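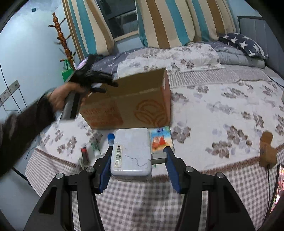

List home | Threads | Authors | Archive | Subscribe

Bakura Staff Forum - Operations
November 21, 2023
From: Valquíria Xavier, Workforce Relations
Re: Gripper work and the packing grades

Dear colleagues,

I am replying to the message from Adalberto Andrade, which was sent to this list after the October briefing. The relevant parts are quoted so that members who joined recently can follow the exchange.

> Adalberto Andrade wrote:
>
> Thirteen of us from the Bittencourt packing hall are now
> on demonstration work under the Dreda program. We pick up
> small goods with the hand-held grippers and put them into
> cartons, and the recordings go to the people who train
> the machines. I do not object to the work. I would like
> three matters put in writing.
>
> First, whether we remain packers on paper. The posting
> said "temporary assignment," and I can find no end date.
>
> Second, how output is counted. In the hall, a carton is a
> carton. With the grippers, one tin with a smooth lid can
> take several tries, and a failed try is also recorded. If
> we are measured in finished cartons, people will stop
> attempting the difficult items.
>
> Third, what happens to the hall once the machines can do
> what we have shown them.

The points are taken in the order in which they were raised.

Grade and assignment. All employees on demonstration work keep their packing grade, their seniority and their place on the shift preference list. The posting should have carried an end date. A corrected version has been sent to the employees concerned and sets a term of seven months. An extension requires the written agreement of the employee. Anyone who prefers to return to the hall before the term is over may do so by giving notice to the shift office - no reason need be stated.

Counting of output. Management accepts the point. Finished cartons will no longer be used as a measure for this group. Time will be recorded in sessions of 60 minutes, breaks excluded, and a session counts in full whatever number of items was placed. Failed attempts are to be kept in the recordings and will not appear in any individual review. Supervisors have been told to remove the old carton tally from the weekly sheets.

The session notes that Adalberto attached also raised the matter of working in furnished rooms, where goods are handled on beds and other soft surfaces instead of on a packing bench. The safety office agrees that this is a different posture from bench work. Until its assessment is complete, no one is required to work at bed height for more than one session without a change of task.
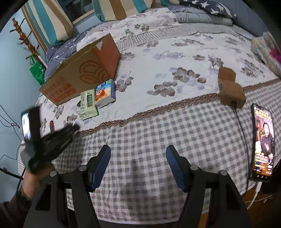 Carton and small packets on the quilt, with the blue-padded gripper in the foreground.

Members have asked why ordinary household items and bedding are used at all. The Dreda program is intended to cover returns and mixed orders as well as the standard line, and the training staff asked for varied goods on varied surfaces. Soft packets and printed fabric are part of that request. Employees may bring in objects of their own if they wish, but they are not expected to, and anything that shows a name, an address or a private message should be left out. Personal phones may be kept within reach. Please check what is on the screen before a recording begins.

Future of the hall. I cannot give the assurance that some members would like, and I do not wish to suggest otherwise. Bittencourt employs 351 people, of whom the largest group is in packing. The present plan moves the standard line to machine packing first and leaves mixed orders with the hall. No date has been approved for the mixed orders. Management has undertaken that any such date will be discussed with staff representatives before it is adopted, and that employees who took part in demonstration work will be considered first for the machine attendant posts at Dirnness. The rate for those posts has not been settled. I have asked for it to be published before applications open.

One further item was not in Adalberto's message but has been put to me by several others. The recordings show hands and sleeves, and in some cases part of a room. They are held for training the machines and may not be used for discipline or for timekeeping. This rule applies to recordings already made.

Corrections to the session sheets for October should be sent to the shift office and not to this list. Replies on the attendant posts may be posted under the present subject line.

Valquíria Xavier
Workforce Relations, Bakura

Contact the list owner | Copyright Bakura | Back to top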